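Rasten R2: dos brazos para la colada y mucha paciencia

Publicado el 12 de noviembre

Llevo años leyendo que el robot doméstico llega el año que viene. El Rasten R2 ya se puede alquilar, así que lo metimos en un piso normal, con la cocina llena de cables, y le pedimos lo más aburrido que hay: pasar la ropa sucia de la bolsa a una lavadora de carga superior.

El folleto habla de 3.000 tareas aprendidas. Yo solo quería una.

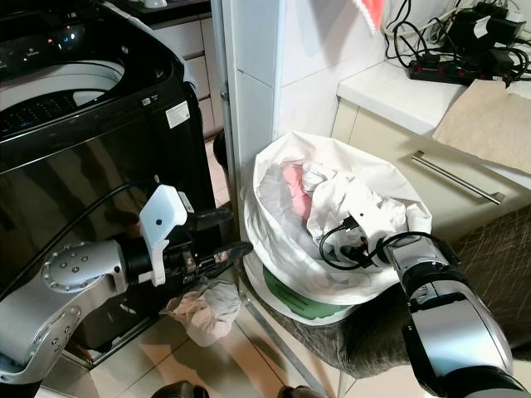
Coger un calcetín suelto le sale bien casi siempre. El problema es el montón. La ropa arrugada no tiene forma fija y el R2 duda, pellizca, suelta y vuelve a empezar. Una colada de 477 segundos según Rasten se nos fue a más del doble, y hubo que agacharse a recoger alguna prenda. Separar colores, ni hablar: eso lo sigue haciendo uno.

El software, de Skurkamov, es lo más flojo. Pide recalibrar cada vez que se mueve el cesto. El Smits que probé en primavera era más lento pero protestaba menos.

A favor: es silencioso y no aprieta de más, no rompió ni una costura. En contra: 1.000 euros al mes por una faena que yo termino antes de que hierva el café.

En la tienda de Metudcombe me dijeron que la próxima versión doblará toallas. Ya veremos. Para talleres con piezas rígidas quizá tenga sentido; para casa, de momento, no lo alquilaría.

Nota: 2 sobre 5.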